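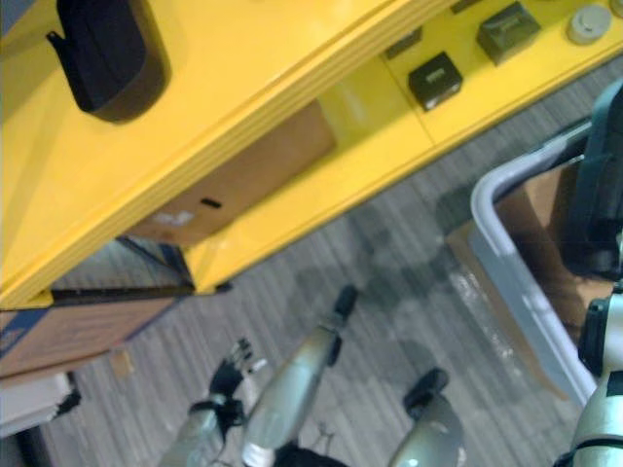 Llevo dos tardes con Eline y por fin tengo ganas de contarlo. Eline es el robot de dos brazos que Evelien Maes y yo cuidamos en el taller de Flirkstead, y esta semana tocaba revisión completa de las manos - ¡mi parte favorita, lo confieso!

Empecé por lo aburrido: copia de la configuración, brazos en reposo, parada de emergencia al alcance. Luego, dedo a dedo, repasé el juego de las articulaciones y limpié las yemas con un paño apenas humedecido. Las yemas claras se ensucian enseguida y el agarre lo nota mucho. También recoloqué la funda negra, que tiende a subirse hacia los nudillos y a pellizcarse cuando el pulgar cierra del todo.
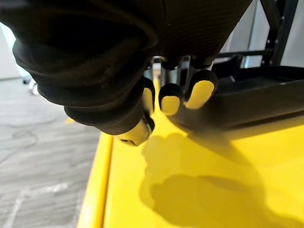
Calibrar sobre la estantería amarilla

Con la mano lista, vuelta a la estantería. El procedimiento de Evelien pide 8 aproximaciones por brazo a velocidad baja, sin cerrar los dedos, y apuntar la altura en cada una. Si la desviación pasa de 2 mm, se repite el cero de la muñeca. El brazo derecho me obligó a repetirlo y el izquierdo entró a la primera, ¡qué alegría!

Después vienen las bandejas negras con forma de pie. Me encantan para esto, porque el borde levantado obliga al pulgar a entrar con un ángulo muy concreto y cualquier error de orientación canta enseguida. Guardé los valores nuevos en el perfil 111.
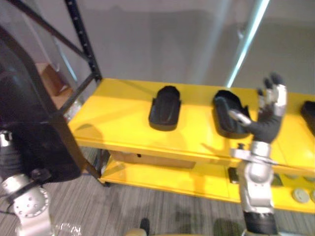 La mano derecha de Eline junto a una de las bandejas.

Me queda pendiente el cable del brazo izquierdo, que quiero sujetar con otra brida antes de noviembre.

Categoría: Robots y cacharreo

Este blog utiliza cookies propias y de terceros. Si sigues navegando, aceptas su uso.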